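Woswood Storage Hall, Packing Room: Walk-Round Safety Checklist, with Comments
February 27, 2019

I went around with the long form again, and as always I've written more than the boxes allow, so please bear with me!

1. Exits and aisles. PASS. Both doors open fully and the Morrison sign is lit at last.
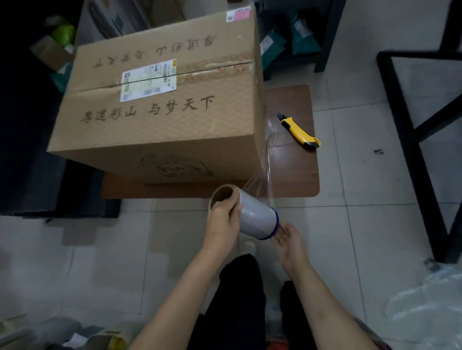 2. Fire extinguishers. PASS, with a note. Tag 474 by the sink is due in March, and I'd love to see it done early for once.

3. Floors. PASS.

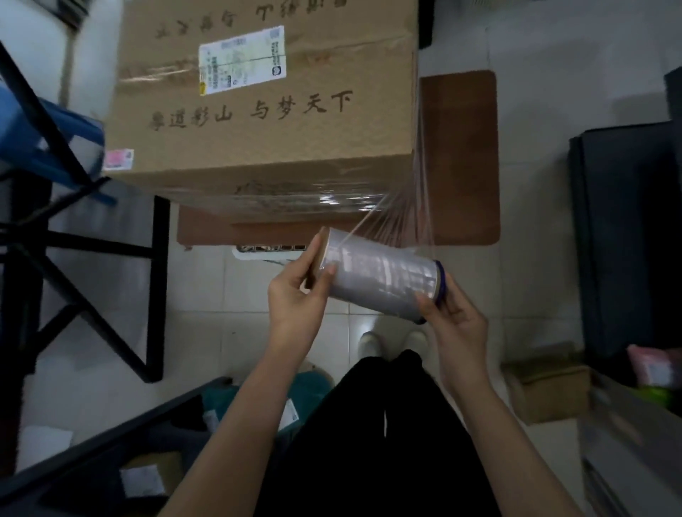
Trips are still what worries me most in this building, and I know you've all heard it before. Cords go up on the hooks, please, and look where your feet are when you're bent over a big carton with the roll in both hands.

4. Hands and blades. FIX. The first aid kit is short on bandages (I've asked Plurico for more).
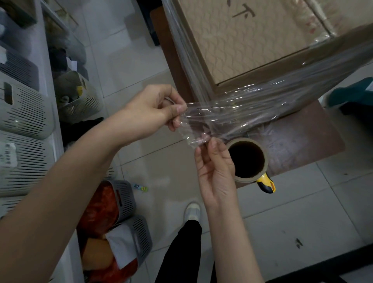
Knives go back in the drawer closed, every single time, and I did find one open, so a gentle grumble from me there. Film is kinder than a blade, but pinching a gathered edge and pulling, over and over, does tire the fingers, so do swap jobs now and then.

5. Shelving. PASS. Load limit is 500 pounds a bay, and the new sign is lovely and clear.
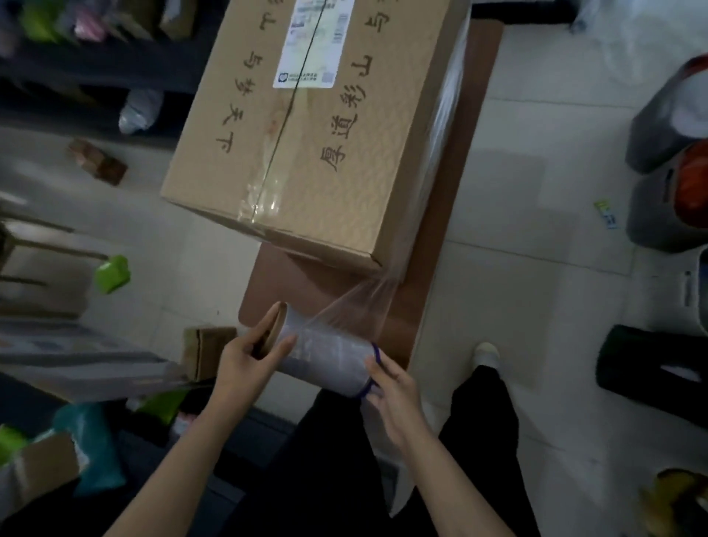

Item 6, wrapping: one hand at each end of the roll.

7. Lights. FIX. One tube flickers over the Festulmont racks.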